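Section 5: House Rules for Putting a Processor In or Taking One Out

I wrote most of this section after our first month at Bristgate, and I-seul Yeon went through it with a red pen, so if a rule sounds bossy it's probably hers. Read the whole thing once before you touch the pendant. Then keep it open next to you, please, even on your tenth chip (I still do!).

Before you start

1. Shut the computer down, pull the power cord from the wall, and press the power button once with the cord out. Yes, every time, even if the last person swears they did it.

2. Put on the wrist strap and clip it to bare metal on the case. The strap is for you. The arm has its own ground lead, and you check that one on the first page of the log.

3. Lay the tower on its side with the open side up. Push it gently from each corner. If it slides or rocks, fix that now.

4. Walk the arm through the whole path at slow speed with nothing in the fingers. Watch the wrist and the cables as well as the fingertips. Jozefína Zelenák watched only the fingertips on her first day and we bought a new cable.

Caution: One person runs the arm and one person stands by the stop button. If you're alone, you can do the dry run and that's it. Wait for your second person before you pick up a chip.

Picking up and lining up

5. Load the "chip" grip setting from the Haddad menu. Don't borrow the block setting because it's already on the screen. It squeezes much harder than a processor should be squeezed.

6. Grip by the two side edges only. Fingers never touch the contacts on the underside, and that goes for yours too.

7. Open the socket all the way before the chip comes anywhere near it. Lever up, load plate back, and a quick look with a flashlight for dust or a bent pin.

8. Bring the chip over the socket and stop. Just stop! Take your hands off the controls, lean in, and compare the corner mark and the notches with the socket.
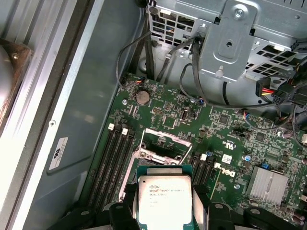 9. When you're both happy with the match, say so out loud. We use "clear" and nothing else. Seo-ah Na and I once had a whole conversation made of "okay" and "okay?" and I still don't know which one meant go.

10. Lower straight down in the smallest step the pendant allows. No sideways nudging while the chip is touching the socket. If it isn't sitting flat, go straight back up and start again from step 8.

11. Open the fingers, lift the arm clear, and close the load plate and lever by hand. We don't let the arm do the lever yet. Deisy Usuga is working on it and I'll update this page when she's ready.

Note: Read the model off the lid and write it in the log before the load plate goes down. On our Dell practice board it's an Intel Xeon E5-1620 v2. Once the cooler is on you won't be reading anything.

Practice blocks and clearance

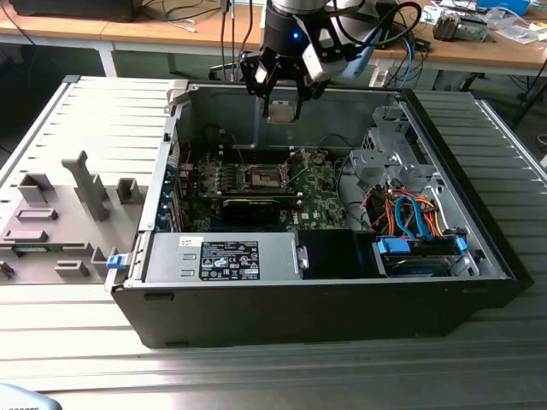 New people start with blocks, and I'd like you to do 2 full sessions with them before you ask for a real processor. Set the approach height from the tallest thing you'll pass over, and measure it on the computer you have in front of you today. The back wall of the case stands up behind the board, and the drive cage takes up a good chunk of the right side, so a path that looks lovely over the socket can still catch metal on the way in. Keep the side panel off to one side like we do, flat and well away from the arm. Loose drive cables get tucked down before the arm moves, and you check them again after every pause.

Caution: Don't reach into the case while the arm is live, even for a dropped screw. Press stop, wait for the pendant to show "held," and then reach.

If something goes wrong

12. Dropped chip: press stop and leave the chip where it landed. Don't try to grab it with the fingers.

13. Bent pin: close nothing, tag the board, and bring it to Sutrisno Pillai. He has the good magnifier and far more patience than I have.

14. Any bump, even a tiny one, goes in the log with your name. You won't get in trouble for it. You will get a talking-to if I find the scratch first.

The sign-off sheet for this section is at the back of the binder. Both people sign it.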